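가는 막대를 집는 소프트웨어

협동로봇 두 대로 책상 위 물건을 정리하는 일은 데모 영상으로 보면 쉬워 보인다. 겐트 외곽에 사무실을 둔 소프트웨어 회사 오로사르(Orosar)의 개발자들은 그 말을 들으면 대개 대답을 하지 않는다. 이 회사가 만드는 것은 로봇이 아니라 로봇 팔 두 개를 함께 움직이는 제어 프로그램이다. 제품 이름은 치토테티(Citotetti)로, 인식과 경로 계획, 실행 기록을 한 묶음으로 다룬다.

개발을 이끄는 퇸 클라이스(Teun Claeys)는 원래 포장 설비 쪽에서 일했다. 컨베이어 위로 같은 상자가 같은 간격으로 지나가는 현장이었고, 프로그램도 그에 맞게 짜면 됐다. 좌표 몇 개를 가르쳐 두고 센서 신호를 기다렸다가 움직이는 방식이다. 그는 그 시절의 코드가 지금 쓰는 것보다 훨씬 짧았다고 기억한다.

"상자는 늘 거기 있었습니다. 없으면 라인이 멈췄고요. 지금은 물건이 어디에 어떤 자세로 있는지부터 프로그램이 알아내야 합니다."

현재 팀이 붙잡고 있는 문제는 가늘고 긴 물건이다. 빨대, 연필, 금속색 막대처럼 길이는 손바닥을 넘는데 굵기는 얼마 되지 않는 것들이다. 상자나 컵은 깊이 카메라로 보면 바닥에서 솟은 덩어리로 잡힌다. 가는 막대는 그렇지 않다. 바닥과의 높이 차이가 센서 잡음과 비슷한 수준이라 깊이 정보만 쓰면 통째로 사라지는 일이 잦다. 색상 영상으로는 보이지만, 여러 개가 겹치면 어디까지가 한 개인지 구분하기 어렵다.

초기 버전은 일반적인 분할 모델을 그대로 썼다. 결과는 좋지 않았다. 교차한 막대 두 개를 엑스자 모양의 물건 하나로 인식하거나, 위에 놓인 막대 때문에 끊겨 보이는 아래쪽 막대를 두 개로 세었다. 무늬가 있는 바닥에서는 덩굴이나 줄기 그림까지 후보에 올랐다. 팀은 바닥을 단색으로 바꾸는 방법을 잠시 논의했으나 채택하지 않았다. 고객의 작업대가 단색이라는 보장이 없었기 때문이다.

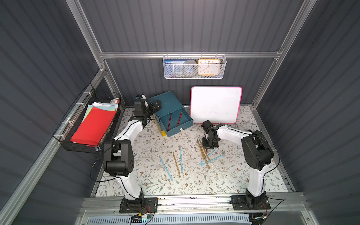
지금 쓰는 방식은 물건의 윤곽 대신 축을 먼저 찾는다. 모델은 화소마다 그 점이 막대에 속할 확률과 막대가 뻗은 방향을 함께 내놓는다. 방향이 비슷하고 한 직선 위에 놓이는 점들을 이으면 중간이 가려져 있어도 하나의 막대로 묶을 수 있다. 양쪽 끝점은 따로 추정한다. 끝점이 믿을 만하지 않으면 프로그램은 그 막대를 집을 대상에서 일단 뺀다.

학습 자료는 크지 않았다. 직접 표시한 사진이 800장이었고 나머지는 합성 영상으로 채웠다. 사진 한 장을 표시하는 데 시간이 오래 걸려서, 팀은 막대의 양 끝만 찍으면 나머지를 채워 주는 표시 도구부터 만들었다. 클라이스는 이 도구를 만드는 데 들인 시간이 모델을 고친 시간보다 길었다고 말한다. 도구는 이후 치토테티에 정식 기능으로 들어갔다.

다음은 어느 막대를 먼저 집느냐는 문제다. 겹친 더미에서 아래쪽 것을 잡아당기면 위의 것들이 굴러가고, 그러면 방금 계산한 위치가 모두 쓸모없어진다. 프로그램은 교차점마다 어느 쪽이 위에 있는지 판정해 그래프를 만든다. 위에 아무것도 없는 막대가 첫 번째 후보다. 후보가 여럿이면 그리퍼 손가락이 들어갈 틈이 넓은 쪽을 고른다. 서로 나란히 붙어 있는 다발은 그래프로도 풀리지 않는다. 이때는 집지 않고 옆에서 살짝 밀어 흩뜨리는 동작을 먼저 한다.

미는 동작을 넣자는 의견에는 팀 안에서 반대가 있었다. 밀고 나면 상태가 어떻게 바뀔지 정확히 예측할 수 없고, 작업 시간도 늘어난다. 결국 한 번 밀 때마다 촬영과 인식을 처음부터 다시 하는 조건으로 넣었다. 세 번을 밀어도 틈이 생기지 않으면 작업자를 부른다.

두 팔을 같이 쓰면 계획이 한층 복잡해진다. 팔 하나가 물건을 집는 동안 다른 팔이 상자 뚜껑을 붙잡고 있어야 하는 작업이 있다. 각 팔의 경로를 따로 계산한 다음 시간을 어긋나게 맞추는 방법이 가장 간단하지만, 좁은 작업 공간에서는 한쪽이 계속 기다리게 된다. 두 팔의 관절을 한꺼번에 놓고 계산하면 기다리는 시간은 줄어드는 대신 계산이 무거워진다.

치토테티는 둘을 섞어 쓴다. 먼저 각 팔의 경로를 따로 구하고, 두 경로가 부딪칠 가능성이 있는 구간만 잘라 내어 그 부분을 함께 다시 푼다. 충돌 검사에는 팔뿐 아니라 벽과 프레임, 매달린 수납 바구니, 케이블이 지나가는 영역도 들어간다. 케이블은 모양이 계속 바뀌어 정확한 모형을 만들 수 없다. 그래서 팔 링크 둘레에 넉넉한 원통을 씌워 대신한다. 원통이 너무 크면 멀쩡한 경로까지 막히므로 설치할 때마다 값을 조정해야 한다. 사용 설명서에서 이 대목이 제일 길다.

경로를 다시 푸는 데 주어지는 시간은 100밀리초다. 그 안에 답이 나오지 않으면 한쪽 팔을 세우고 다른 팔을 먼저 보낸다. 어느 팔에 우선권을 줄지는 작업 목록에 적혀 있다. 뚜껑을 잡은 팔은 물건을 놓는 팔보다 순위가 높다. 뚜껑이 닫히면 넣던 물건이 끼기 때문에 정한 규칙인데, 고객이 바꿀 수 있게 열어 두었다.

오로사르의 첫 외부 사용자는 문구와 공작 꾸러미를 포장하는 히메모라(Himemora)였다. 이 회사는 꾸러미 종류가 자주 바뀌어 전용 설비를 들이기 어려웠다. 히메모라 쪽이 처음 요구한 것은 속도가 아니었다. 실패했을 때 왜 실패했는지 알고 싶다는 것이었다. 이전에 시험한 시스템은 동작이 멈추면 오류 번호만 화면에 띄웠고, 현장 직원은 전원을 껐다 켜는 것 말고는 할 일이 없었다.

팀은 이 요구를 받고 기록 방식을 바꿨다. 한 번 집을 때마다 카메라 영상, 인식 결과, 선택된 후보와 탈락한 후보, 관절 값, 그리퍼 폭을 하나의 시간축에 묶어 저장한다. 현장 직원은 화면에서 실패한 시도를 골라 앞뒤로 돌려 볼 수 있다. 탈락한 후보에는 이유가 짧게 붙는다. '끝점 불확실', '틈 부족', '위에 물체 있음' 같은 말이다. 처음에는 영어로 된 내부 변수 이름이 그대로 나왔는데, 히메모라에서 돌려보낸 수정 목록의 첫 줄이 그것이었다.

기록은 시험에도 쓰인다. 코드가 바뀔 때마다 저장된 시도 2000건을 다시 돌려서 이전 판과 결정이 달라진 경우를 뽑는다. 결정이 달라졌다고 해서 모두 잘못은 아니다. 개발자가 하나씩 보고 나아진 것인지 나빠진 것인지 표시해야 병합이 된다. 한 개발자는 이 절차를 두고 금요일 오후의 커밋이 사라졌다고 했다.

다만 재생 시험으로 잡히지 않는 것도 많다. 그리퍼 손가락의 고무가 닳으면 같은 명령에도 막대가 미끄러진다. 카메라 받침이 조금만 틀어져도 가는 물건에서는 곧바로 실패로 이어진다. 팀은 작업을 시작할 때마다 기준점 10개를 확인해서 어긋난 정도가 한계를 넘으면 보정을 다시 하도록 했다. 한계값은 물건의 굵기에 따라 달라진다.

설치를 맡는 협력사 피흘러(Pichler)는 생각이 조금 다르다. 보정을 자동으로 되풀이하는 것보다 받침대를 더 단단하게 만드는 편이 싸다는 것이다. 클라이스도 이 말에 반박하지 않는다. 그는 소프트웨어로 고칠 수 있다고 해서 소프트웨어로 고쳐야 하는 것은 아니라며, 다음 설치부터는 받침 규격을 피흘러가 정하기로 했다고 전했다.

남은 과제로 팀이 꼽는 것은 투명한 빨대와 휘는 물건이다. 투명한 것은 색상 영상에서도 흐릿하고, 휘는 것은 직선을 가정한 지금의 방식에 맞지 않는다. 축을 곡선으로 바꾸는 실험이 진행 중이며, 계산 시간이 늘어 아직 제품에는 넣지 못했다. 다음 판은 9월에 나온다. 곡선 기능은 빠지고, 표시 도구의 단축키를 사용자가 바꿀 수 있는 기능이 들어간다.

2021년 8월 28일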